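Melldale Workshop Rooms
Minutes of the fit-out meeting, March 2019

Present: Samah Badawi (chair), site supervisor, stores, decorating contractor (Perno)
Apologies: electrical contractor

1. Minutes of the last meeting

The December minutes were agreed with one correction. Under item 4, the length of shelving ordered for the Long Room should read 18 metres. The correction has been entered on the file copy.

2. Matters arising

2.1 Door closers. All seven are fitted. Two need adjusting so that they latch from half open. Site supervisor to do this before the next meeting.

2.2 Stores reported that the replacement skirting is on site but short by one length. Supplier has been told. No cost to the project.

3. Surface finishes

3.1 The chair reminded the meeting that the specification calls for a matt, pale grey-white finish on all flat surfaces in the two workshop rooms, and that small defects are to be judged in side light as well as under the ceiling fittings.

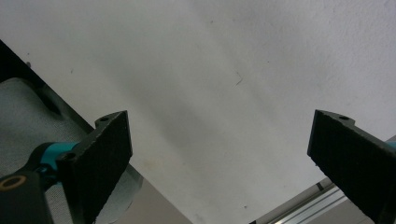

3.2 Acceptance of marks was discussed at length. Perno's position was that hairline scratches and specks are within normal tolerance for a matt finish. The chair asked for a rule that can be applied the same way in both rooms. It was noted that a single thin, curved scratch and a couple of small dark specks, on an otherwise plain pale area, is the sort of case the rule has to settle. Agreed: scratches that can be felt with a fingernail are to be filled and recoated; those that cannot are to be recorded and left. Specks are to be wiped first and touched in only if they remain.

3.3 Touching in is to be done from the same batch as the original coat. Stores hold 7 litres. Perno to confirm the batch number in writing.

3.4 Slight unevenness. Agreed that this is acceptable where no bench or rail is to be fixed against the surface.

4. Budget

The allowance for making good stands at £110. Perno's estimate is £119. The chair approved the difference from contingency. The Ketudico invoice for fixings is still being queried and was held over.

5. Any other business

Stores asked that dust sheets be folded and returned at the end of each day. Agreed.

6. Actions

Site supervisor: door closers (2.1)
Perno: batch number (3.3), list of recorded marks for each room (3.2)
Stores: skirting delivery date (2.2)
S. Badawi: Ketudico invoice (4)

Date of next meeting to be circulated by the chair.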